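Houda Mahrous had 309 unread reviews to get through before lunch, and nearly all of them said the same thing. The app was good. It had no export button.

She worked for Meko, on the third floor, at the desk by the printer. Meko was a drawing app for phones. You could draw in it, and you could send a drawing to another person who had it, and that was the end of the road for the drawing.

"They want to save to the gallery," she told Moataz Filali.

"They can take a screenshot."

"They say that's what they do. They don't like it."

Moataz had written the sharing code himself, two winters ago, and he still talked about it as if it were a relative. He scrolled through her list without sitting down. One woman had drawn her father every day while he was in the hospital, 54 drawings, and was changing phones on Friday. She wanted to know how to take them with her. She had given the app three stars.

"Why three?" he said.

"Read the rest."

He read the rest. Then he went back to his desk and put his headphones on, and Houda answered reviews until it got dark – thank you for your feedback, we have passed this on to the team.

The build came through at 20 past six. It had one change in it. She put it on her test phone, opened one of her own drawings and pressed Save.

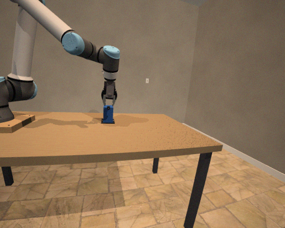
*Robot arm with blue block.*

The drawing was in her gallery, between a parking receipt and her sister's cat. She zoomed in on it, then out again.

"Does it work?" Moataz called across the room.

"It works. The button's too small."

"I'll fix it in January," he said, but he was already sitting back down.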